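4.2 Loading the lower rack

Read section 4.1 before the first wash. The Flokora must be level and the inlet tap fully open.

1. Pull the lower rack out to its stop.
2. Scrape off bones, peel and labels. Do not rinse.
3. Place plates in the rear tines, facing the centre. Leave every second slot free for deep plates.
4. Stand trays along the left side. A tray wider than the rack goes in the sink.
5. Turn the spray arm by hand. It must pass all items without touching.

Note: Red marks from sauce, crayon or wax may need the intensive programme. Test painted ware on one piece first.

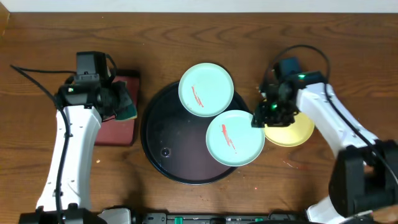
Mizanur Begum wrote to the Honau service desk that step 3 did not work with the older rack, as its tines are set closer together and plates touched at the rim. With that rack, use every third slot and fold down the front row — the clips are on the underside.

6. Push the rack in slowly until it clicks.
7. Fill the detergent chamber to line 2 and close the lid.
8. Select a programme. Intensive runs for 95 minutes and uses nearly twice the water of Short.

Caution: Do not open the door during the heating phase. Steam can scald. Wait until the lamp goes out, then a further 4 minutes.

Caution: Knives go point down in the basket.

If code 525 shows, the spray arm is blocked. Switch off, repeat step 5 and restart. For the Hiebert rack insert, see section 4.3.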